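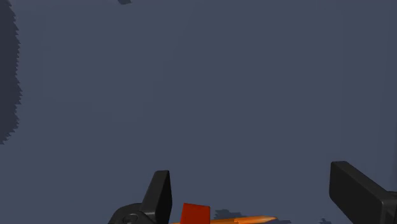
Step 4. Seal the tabletop

By now your Itlow tabletop has been sanded and wiped down, and you are ready for the part most of our customers tell us they enjoy the most. Put the kettle on first, if you like — there is no rush at all.

1. Stir the Tramer sealer slowly for 2 minutes. Please don't shake the can, as bubbles are a real nuisance to get out later.

2. Pour a little into a tray and roll on a thin, even coat, working from the far side back toward yourself.

3. Leave it alone for 16 hours in a room with a window open a crack.

4. Sand very lightly with 2000 grit paper, wipe, and roll on the second coat just as you did the first.

Note: Slate shades look darker in the can than they do on the table, so try a dab on the underside first.

Caution: Keep the sealer away from heaters, pilot lights and candles, and wear gloves the whole time.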